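Unit 4: Cleansing the Skin and Scalp
Handout for Session 2
Instructor: Ysaline Guillot

Read this before the practical. The terms listed at the end of the handout will come up again in the unit on massage, so keep your copy.

What a cleanser does

Skin makes its own oil, called sebum. Over a day the sebum mixes with sweat, dead cells, dust and whatever product the client has put on. Water alone does not lift this mixture well. A cleanser contains surfactants, which are molecules with one end that holds on to oil and one end that holds on to water. When the product is worked over the skin, the surfactants surround small amounts of oil and let them rinse off.

All surfactants take away some of the skin's own protective oil along with the dirt. How much depends on the type of surfactant, how strong the product is and how long it stays on. A client who says her face feels tight ten minutes after washing is describing this loss. Tightness is often taken as a sign of being clean. It is a sign that the product is too strong for that skin, or was left on too long.

Types of cleanser

Foaming gel. Usually the highest in surfactant. Suits oily skin that is not irritated. Rinse with plenty of lukewarm water.

Cream or milk. Lower in surfactant, higher in oils. Suits normal to dry skin. Some are made to be tissued off, others need rinsing. Read the label on the bottle you are using, as the two kinds look the same in the hand.

Oil and balm. Dissolves heavy makeup and sunscreen. An emulsifier in the product turns it milky when water is added, and it then rinses off. An oil with no emulsifier has to be followed by a second cleanser.

Micellar water. A mild surfactant solution used on a cotton pad. Good for eye makeup. Many brands say no rinse is needed, but in this class we rinse.

Bar. Traditional soap is alkaline and can be drying. Syndet bars use milder surfactants pressed into a bar and have a pH closer to that of skin.

The Fladeck and Niskanen ranges on the training shelf include one of each type except the bar. Fladeck pumps give a larger dose than Niskanen pumps, so use one press for Fladeck and two for Niskanen.

Pressure and direction

Use the pads of the ring and middle fingers. Start at the base of the neck and work up to the jaw, then out across the cheeks, around the nose, and up over the forehead to the hairline. Keep the movement slow. Around the eyes, use the ring finger only and do not pull the lower lid.

Students tend to scrub harder when they can see makeup that has not moved. Give the product more time instead. If it still has not lifted, remove the first application and put on a second. Two light cleanses do less harm than one hard one.

Removing the product

Product left behind is the most common fault in the practical. Check the hairline, the sides of the nose, under the jaw and behind the ears. Touran Sharifi marks this part of the practical and will run a dry tissue over all four places.

Change the water as soon as it looks cloudy. Work with lukewarm water throughout. Hot water strips more oil and brings up redness in clients with visible capillaries, and cold water does not rinse balms properly.

Press the face dry with a clean towel. Do not rub. Leave the skin slightly damp if a toner or serum is going on next.

Sponges can be used in place of cotton for cream and milk cleansers. Wet them fully and squeeze them out before they touch the face, and wipe with a rolling movement so that a fresh part of the sponge meets the skin each time. Keep one pair per client.

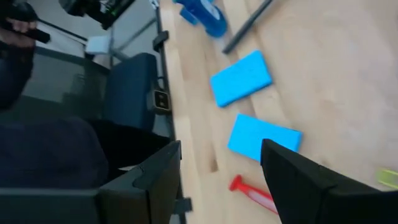 Scalp and hair

The scalp has more oil glands than most of the face, but the same rules apply. Shampoo is for the scalp. The lengths are cleaned well enough by the lather that runs down them during the rinse, and piling long hair on top of the head to wash it only makes tangles.

Wet the hair for a full minute before adding product. Spread the shampoo between your palms first, then place it at the nape, the crown and both sides. Use the pads of the fingers and never the nails. Rinse until the hair no longer feels slippery, and check the nape, where lather tends to sit.

For clients with heavy styling product, use the Tadex clarifying shampoo once, followed by conditioner from the ears down. Do not use it on hair colored in the last 14 days.

Before the practical

Write up one client record using the blank form. Note skin type, any known allergies, current products and the cleanser you would choose, with your reason. If the client has used a prescription product for acne, write down its name and ask your instructor before you begin.

Read the Remevcombe booklet, section 3, on patch testing.

Terms to know

Sebum: the oil made by glands in the skin.
Surfactant: an ingredient that lets oil and water mix and rinse away.
Emulsifier: an ingredient that keeps oil and water blended.
Syndet: a cleansing bar made with synthetic detergents.
Barrier: the outer layer of skin and the oils that hold water in.

Client records are due at the start of the practical, on paper, with your name on the back.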